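Leonie Bright has strong opinions on gray towels. Folds them, sorts them, cuts up the bad ones. She does the linen for the lunch room at Nulwood and keeps a stack of 200 going between there and Bollthorpe. We talked across her white table. Quick one, she had a load waiting.

First thing she wanted to talk about was microfiber. "People treat it like cotton," she says. "Softener, hot dryer, then they wonder why it just pushes water around." Her way: long strip first, then roll in from one end. 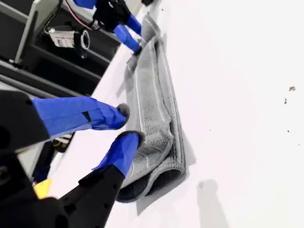

Gray microfiber, folded long and narrow.

The pinstripes are her favorites. Came in last February from a supplier in Laing, 52 of them, gray with a thin white line. The line is the whole point, she says. "You put it down flat and you can tell right away if you're crooked. Follow the stripe. My mother ironed everything, I don't own an iron."
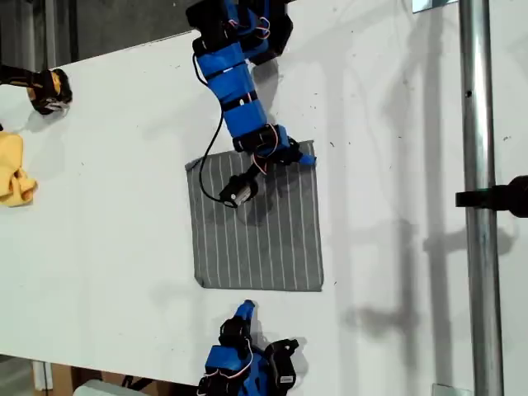
Pinstripe cloth laid flat, one corner tucked under.

Corners are where she slows down. Tug, smooth, tug again. A crease that goes in at the corner stays in untill the next wash, so she does those first and the middle last. How long per cloth? "Depends who's talking to me."

Then the thick ones. She has less patience here.

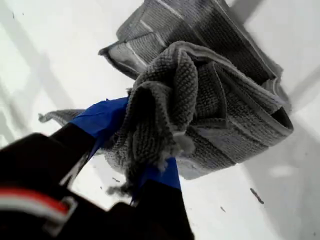
TOWELS AND TERRY

"Waffle weave is great for hands, lousy for glasses. Lint everywhere." She checks the hems and the edges, and anything fraying gets one more wash on its own. After that it's a rag. Never pull a loose tuft, she says, snip it. She went thru 3 towels learning that.

Napkins and cloths don't share a shelf at Nulwood. Two stacks - table stuff on the left, cleaning stuff on the right - and she will move yours if you get it wrong. Dark gray for the table because it forgives coffee. 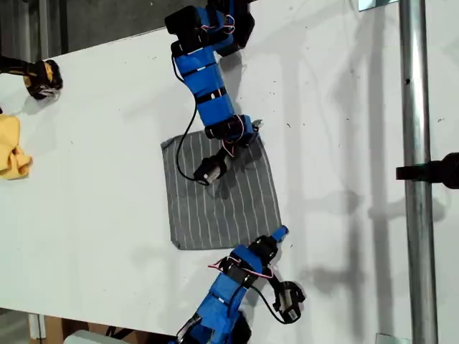 Dark gray pinstripe napkin, open, lying flat.

Half, then half again, stripe side out. No fans, no swans. "It's lunch," she says, and goes to get the next load.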